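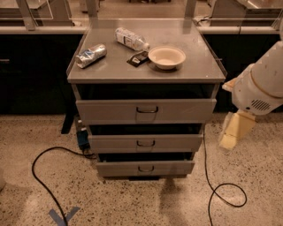 The arm beside the drawer cabinet, with a bowl, a bottle and a crushed can on top.

Print this page | E-mail this page

How to Run a Tabletop Clearing Demo for Visitors

2022-03-08

These notes cover the cabinet station at the Veltmont open day. They assume the arm is already installed and calibrated, and that the operator has run the clearing routine before. Setup takes roughly 18 minutes.

1. Position the cabinet

Set the drawer cabinet on a hard, level floor within reach of the arm. Mark the position with floor tape. At Rurnitz we skipped the tape, and a visitor leaning on the cabinet moved it far enough to spoil the next two runs. Check the reach to each drawer handle at low speed before anyone is let in.

2. Route the cables

Lay cables in wide curves with no tension at the connectors. Keep them on the operator's side. If one has to cross the visitor walkway, use a rubber cover.

3. Load the top

Use ordinary objects that people recognize from a distance. Our set is a bowl, a plastic bottle, a crumpled drink can and a small flat package. Lay the bottle and can on their sides. The raised lip on the cabinet helps at the back and sides — the front still needs watching. Leave enough space between objects for the fingers to close, except for one deliberately awkward pair. Visitors ask better questions about the awkward pair.

4. Set the drawers

Leave each drawer open by the width of a thumb for the first run. Fully closed drawers need a firmer pull on the handle and should wait until the arm has done a few clean cycles.

5. Run the sequence

Start with the gripper to one side of the cabinet, fingers down. Announce the start. Limit speed to 2 on the Tsuji controller panel; 4 is fine for testing but too quick to follow. Keep the emergency stop in your hand throughout. If a grasp fails, let the arm retry once, then pause and reset by hand.

6. Reset between groups

Return the arm to its start position and disable motion before reaching over the cabinet. Replace the can after heavy handling, as the creases change the grasp. Log each run, including the failed ones.

Comments

benchrat: What do you use under the cabinet? Ours slides on smooth floors.

labfloor_tm: Thin rubber pads, one per corner. Redo the reach check afterward, they add height.

k_verkau: We ran this for 100 visitors in March. The flat package gave us the most misses.

Related items

Floor Marking for Mobile Stations
Choosing Objects for Grasp Tests
Verkau Open Day: Station List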